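Ticket 311 - Teach by hand: arm creeps when handguiding released over bin
Site: Drakolow, cell 3
Opened by: Simin Ranjbar
Assigned: Zohreh Kordestani
Priority: was High, now Normal
Status: Open, waiting on retest

Problem
Teaching the block pick out of the metal bin by handguiding. Push the arm down to the block, let go of the enable, arm drifts toward the back wall before it holds. Only a few mm but enough that the saved grasp pose is off and on replay the fingers land on the edge of the block. Happens low in the bin. Up high it's fine.

Steps to reproduce
Home. Enable handguiding. Bring gripper down to any block near the middle of the floor. Release. Watch the flange position on the pendant.

Log

9:10 Simin
Recorded 3 demos by hand, all three replay off in the same direction. Not random then. Deleted them.

9:25 Zohreh
What tool load is set? Sounds like payload. If the controller has the wrong weight it'll sag or float as soon as you let go.

9:40 Simin
Tool was still on the Stuken gripper data from before the swap. Changed to the right one. Drift smaller, not gone. Re-recorded one, still lands off.

9:55 Zohreh
Cables. They loop round the orange joint and when the wrist turns the loop goes tight and pulls. The load data doesn't know anything about that. Can you turn the wrist by hand at the bottom pose and feel for it?

10:15 Simin
Yep, you can feel it. Past a certain wrist angle it springs back. Re-tied the bundle with more slack on the hose side. Drift at the bottom pose now too small to see on the pendant if I stay on the near side of that angle. Past it, still there.

10:20 Zohreh
OK so for now dont teach anything past that angle. Come at the block from the other way round, same grasp, wrist turned back.

10:50 Simin
Tried that. Works for most blocks, but not the ones lying close to a side wall, gripper hits the wall coming in. Clamps are in the way too if I come from the back corners. Switched to remote for those, Sarnen controller, speed scaling 80.

11:05 Simin
Remote is OK but slow to teach. Also second issue: small jump when I hand over from remote to handguiding in the same recording. Shows up as a spike in the joint log. Azimi recorder saves it like a real motion so the replay does it too.

11:15 Zohreh
Known. Don't mix modes in one take. One mode per demo, start to finish. If you have to change, stop the recording, save, start a new one from where you are. I'll put in a separate ticket for the spike, its a recorder thing.

11:30 Simin
Fine. Also checked the bin hasn't moved. Marked its corners on the bench in pencil and bumped it, clamps held. So not that.

1:20 Simin
Ran a fresh batch with slack cable, correct tool, handguiding only, no wall blocks. Replay lands where I taught it. Wall blocks still to do by remote.

1:35 Zohreh
Good. What do we do with the old set from May? 123 demos in there and all of them would be on the Stuken tool data.

1:45 Simin
Remote ones should be OK, load doesnt matter the same way. Handguided ones I wouldn't trust. Can you split by mode and I'll replay a few of each before we bin anything.

1:50 Zohreh
Will do. Mode flag is in the header so it's quick.

Still to do
Zohreh: split old set by mode, open recorder ticket for the handover spike.
Simin: wall blocks by remote, spot check the old handguided demos.
Both: longer cable or a swivel clip at the wrist. Re-tying is a patch, it will creep back. Leave this open till that's fitted and the bottom pose has been rechecked both ways round.

Attachment (1)
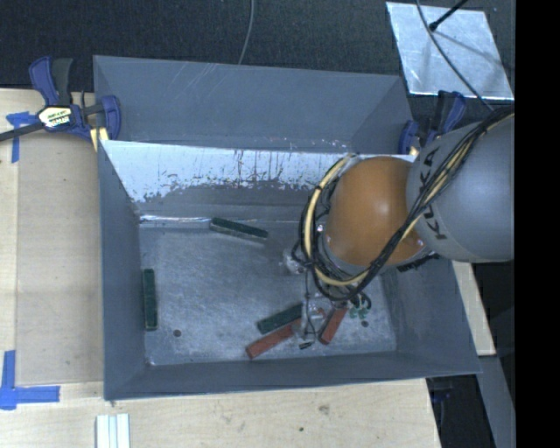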